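드럴트몬트(Drultmont) 오픈데이 방문기: 브랄라르 그리퍼 키트를 직접 만져 보고 왔습니다

작성일 2025/02/19 | 분류: 다녀온 곳

몇 달 전부터 가 보고 싶었던 드럴트몬트 오픈데이에 드디어 다녀왔습니다! 소형 자동화 장비를 만드는 회사인데, 일 년에 2번만 작업장을 열어 줍니다. 지난 8월 행사는 신청을 놓쳐서 못 갔고, 이번에는 공지가 뜨자마자 신청했어요. 정원이 50명이라 금방 마감됐다고 하더라고요.

목적은 하나였습니다. 브랄라르(Brallar)라는 두 손가락 그리퍼 키트요. 저희 공방에서 부품 정리와 간단한 옮기기 작업을 맡겨 볼 물건을 찾고 있었는데, 사양표만 봐서는 도무지 감이 안 왔거든요. 손가락 한 쌍, 손목용 소형 카메라, 어댑터 플레이트, 그리고 움부이(Wumbei)라는 조작 프로그램이 한 세트로 옵니다. 로봇 팔은 따로 준비해야 합니다.

입구에서 명찰을 받고 들어가면 왼쪽이 조립실, 안쪽이 시연장입니다. 조립실은 유리 너머로만 볼 수 있어서 좀 아쉬웠지만, 시연장은 분위기가 완전히 달랐어요. 장비 바로 옆에 서서 질문해도 되고, 순서를 기다리면 직접 조작도 해 볼 수 있습니다. 안내는 응용기술 담당 오베드 아모아(Obed Amoah) 씨가 맡았는데, 한국어가 유창해서 통역이 필요 없었습니다.

제일 마음에 든 건 손가락이었습니다. 집는 면에 촘촘한 줄무늬 홈이 나 있어서 손끝으로 문질러 보면 빗살을 만지는 느낌이 납니다. 저는 매끈한 고무 패드만 써 봤던 터라 이게 얼마나 다를까 싶었는데, 얇은 플라스틱 카드를 물려 놓고 제가 잡아당겨 보니 꽤 버티더군요. 손가락 교체도 해 봤습니다. 나사 2개를 풀고 빼서 새것을 끼우면 끝이에요. 설명서를 안 보고도 됐습니다. 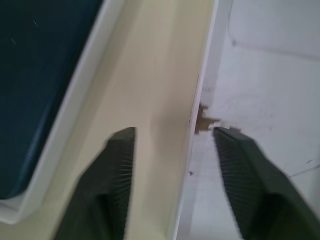

조작은 움부이 화면에서 손목 카메라 영상을 보면서 합니다. 처음에는 거리감이 안 잡혀서 엉뚱한 데서 손가락을 오므렸는데(뒤에 서 계신 분들께 죄송했습니다), 몇 번 해 보니 양쪽 손가락 끝을 기준 삼아 위치를 맞추게 되더라고요. 속도를 낮추는 슬라이더가 화면 아래에 있으니 처음 쓰는 분은 꼭 거기부터 내리고 시작하세요. 빠르게 움직일 때는 영상이 조금 번지는데, 아모아 씨 말로는 노출 설정을 수동으로 바꾸면 나아진다고 합니다. 이 부분은 제가 확인을 못 했습니다.

아쉬운 점도 적어 둡니다. 우선 케이블이 굵고 뻣뻣해서 손목을 크게 돌리면 신경이 쓰입니다. 프로그램 메뉴는 번역이 덜 돼서 영어와 한국어가 섞여 있고요. 그리고 제가 제일 궁금했던 기존 팔과의 호환은 어댑터 규격표를 받아 와서 집에서 대조하는 중입니다. 저희 것은 구형이라 플레이트를 따로 깎아야 할 수도 있어요.

가격은 현장 안내문 기준으로 기본 키트가 1,554달러, 카메라를 뺀 구성은 그보다 저렴하다고만 들었고 정확한 금액은 견적을 받아야 합니다. 교체용 손가락은 한 쌍씩 따로 팝니다. 무게는 카메라까지 달아서 600그램이라고 적혀 있었는데, 손에 들어 보면 생각보다 가볍습니다.

나오는 길에는 같은 건물의 다다리코(Dadarico) 부스에도 잠깐 들렀습니다. 브랄라르용 보관함과 거치대를 만드는 곳인데, 서랍형 보관함이 정말 탐났어요! 손가락을 종류별로 꽂아 둘 수 있게 칸이 나뉘어 있습니다. 아직 판매 전이라 소식지만 신청하고 왔습니다.

가실 분들을 위한 메모입니다. 건물 주차장은 좁으니 대중교통이 편합니다. 체험 순서는 현장에서 이름을 적는 방식이라 도착하자마자 시연장부터 가세요. 긴 머리는 묶어야 하고 헐렁한 소매도 걷으라고 합니다. 질문이 많으면 미리 적어 가시고요. 저는 적어 간 질문 절반을 손가락 만지느라 잊어버려서 결국 메일로 다시 보냈습니다. 답장이 오면 호환 관련 내용은 이 글에 덧붙여 놓겠습니다.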